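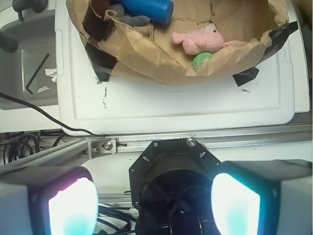 One ramp lead at Lendstead told us the tractors never ran flat on the busy days. It was the quiet ones that caught the crew out, when the first tractor in the row did all the work and the others sat on their plugs. We heard much the same from the night shift at Tuhiwai, in nearly the same words, and it changed how we read our charging data.

4.2 Charging behaviour between turnarounds

The baggage tractors at both airports are battery-electric units run by Wender, each fitted with a Jilten logger that records pack voltage, current, pack temperature and plug status. After we removed the hours when a logger had dropped its clock, 1248 tractor-hours remained, covering 303 turnarounds. The logger sampling rate turned out to be a real gift. We could see a driver plug in, walk away, come back and unplug again, all inside the gap between the last bag cart leaving and the next aircraft arriving on stand.

The two airports charge in very different ways. Lendstead has its chargers along the terminal wall, close to the stands, and drivers there top up in short bursts. Tuhiwai keeps its chargers in the equipment shed, a decent drive from the farthest stand, and tractors tend to stay out until the shift changes. We had expected the short bursts to be harder on the packs. The temperature traces say otherwise. At Lendstead the packs warmed gently through the morning and then levelled off, while at Tuhiwai each long charge began with a pack still warm from the drive back, and the temperature kept climbing for most of the session.

This was the most exciting result of the whole trial for us, and we spent a good while trying to break it. We checked whether the Lendstead tractors were pulling lighter loads (they were not, once we matched turnarounds by aircraft size). We checked for a difference in outside air temperature, and swapped loggers between the two fleets in June in case one batch was reading high. The gap held each time. A longer trial could still find a seasonal effect, and we would love to see one run through a full summer at an inland airport, where the apron surface gets a lot hotter than ours did.

The uneven use described by the ramp lead is also plain in the records. At Lendstead, the tractor parked nearest the crew room door did far more work than its neighbours, simply from being first to hand. When we asked crews to park in reverse order at the end of each shift, the load spread out within days, and no one had to learn a new screen or fill in a new form. It is a lovely fix — cheap, easy to explain and easy to undo.

Figure 4. Open paper bag on a white surface, seen from directly above, with a blue bottle-shaped object and a grey plush toy inside.

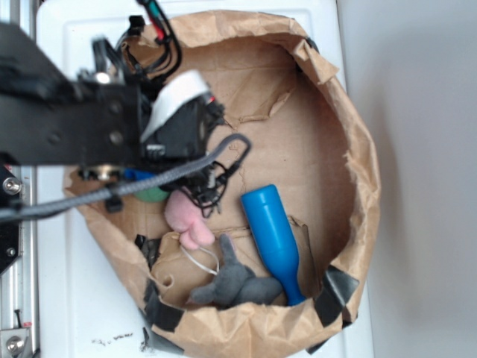 4.3 Plug handling and connector wear

Every connector was inspected at the start and end of the trial and graded on a scale with 4 steps, from clean to unserviceable. None reached the last step. Connectors at Lendstead were mated much more often, as the charging pattern would suggest, and we expected them to look worse. Most of the visible wear was at Tuhiwai instead, on the cable side, where plugs had been dropped on the shed floor and grit had worked into the housing.

The shed chargers have no holster. The wall chargers have a spring-loaded one at waist height, and drivers use it without thinking. We fitted holsters to 3 of the shed chargers partway through and compared them with the rest, and the new ones collected noticeably less grit by the final inspection. The sample is small and the inspection was done by eye, so we treat this as a strong hint and nothing more. Still, it is the kind of hint a ground handler can act on with a drill and a free afternoon.

Cable length deserves the same attention. Several drivers at Tuhiwai were parking at an angle to make the plug reach, leaving the connector under a steady sideways pull for the whole charge. We did not log this force, and we wish we had. Our next set of loggers will carry a small strain sensor at the inlet for that purpose.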